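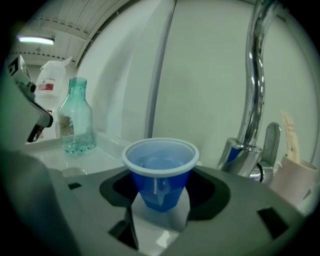
Washroom supplies: cups, bottles and the counter

The restocking of the Lundau washroom is complete. The order came to 3000 disposable cups, and 1000 of these go to the Eltitthorpe site in September. The remainder are stored in cabinet 434, on the lower shelf, in closed sleeves. Blue plastic cups with a white rim are in use at present and will be run down before the new sleeves are opened.

Cups are for single use. Empty the water into the sink before discarding the cup, as liquid in the bin liner causes most of the leaks reported to Llewellyn, the cleaning contractor. Spray bottles belong at the back of the counter with the trigger turned to the off position. Their contents are not to be decanted into drinking bottles under any circumstances.

Open bottles remain the main source of spills. A wide-mouthed bottle standing beside the sink without its cap should be emptied, rinsed and placed in the recycling crate. Thin-walled bottles deform when gripped at the body, so lift them by the neck, below the thread. Remove paper labels first if they come away easily; remnants are accepted by the recycler.
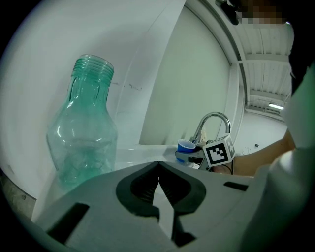 How long may a bottle be left by the sink?

Until the evening clean. Anything left uncapped after that is emptied and recycled. Capped bottles marked with a name are moved to the Drarkilance rack by the door and held for 90 days.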